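4.2 Overdraft alerts and the first savings cushion

The second part of our study looked at a question we had been itching to test since the pilot: does the timing of a low-balance alert change what people do with the money they have left? We followed 398 account holders at Rengifo, a credit union with branches in three river towns, for 8 months. Everyone in the group had opened a checking account in the past year, and 236 of them had paid at least one overdraft fee before they joined.

Members were placed by lottery into one of two groups. The first got the standard text message, sent overnight once the balance had dropped below $50. The second got the same words at 4 p.m., before the evening's shopping and bill paying. Both messages were sent through Zoltance, the alert service Rengifo already used, so members had nothing new to install or learn.

The results surprised us, and we are delighted to report them! Members in the afternoon group paid fewer overdraft fees in every month but the first, and the gap kept widening through April, when tax refunds began to arrive. Even better, many of them started moving small sums into savings without being asked. Carhuamaca saw a hint of this in her earlier work on the Imero payday diaries (people who check a balance in daylight tend to make a plan for it), but the pattern in our data is much stronger than the diaries would suggest.

We also invited all members to a closing survey, and 304 filled it in. The open comments were a joy to read. Several people wrote that the afternoon text gave them time to call a landlord or shift a phone bill by a few days. Others said they had simply stopped dreading the message. A smaller set found it annoying and turned it off, mostly members with a second account at Bradivus whose balance our alerts could not see. We kept them in the analysis under their original group, which makes our estimates a little cautious.

Figure 3
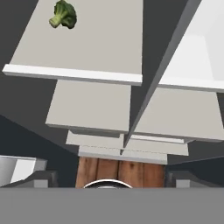 Did the afternoon alert cost members anything to receive?
The alerts were free for everyone in the study, in both groups, and members could turn them off at any time.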